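**Black board next to a plastic stool as a folding table: good enough?**

**kedevier_ans** – 11th May

I fold shirts sitting down, and the stool alone is too small. So I've put a flat black board right up against it.
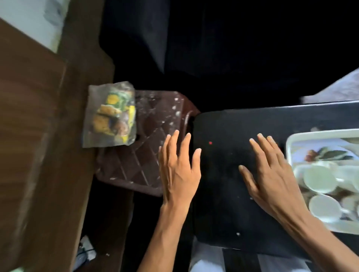

My sister swears this beats buying a proper folding table. I'm not convinced. The stool top has that raised diamond pattern, and I can't see how a sleeve is supposed to lie flat on it. Has anyone stuck with something like this for more than a week?

**Thijs VA**

Two years with almost the same thing. Works fine. Fold on the board, stack on the stool. The pattern doesn't matter if you only stack there.

**oana_c**

Two years of what, though – towels? Towels forgive anything. I'd want to see a white shirt come off that board. Matte black shows every speck, and your stool has white spots all over it. Where do you think those end up?

**Thijs VA**

Shirts too. Wipe it first.

**oana_c**

So every load starts with cleaning the table. Great time saver.

**Karlijn M.**

I bought the Ziludness folding table in June after reading a thread like this one. It wobbled, and I was back to using the bed inside 3 weeks. Not sure paying more gets you anything.

The thing I'd check is the height. If the board sits even a little above or below the stool, the hem catches at the join. Mine did.

**kedevier_ans**

I scrubbed the stool with a stiff brush and some of the spots stayed put. Could be paint. They don't rub off on a dry cloth, so I'm less worried about the shirts than Oana is.

**oana_c**

Try a damp one before you decide that.

**Yoga I.**

Old sheet over both. Costs nothing, covers the join and the spots.

**Thijs VA**

A sheet slides. I tried it.

**Yoga I.**

Tuck it under the board then?

**kedevier_ans**

Okay, sheet tonight, 4 shirts, damp cloth first. I expect to be annoyed by the second one.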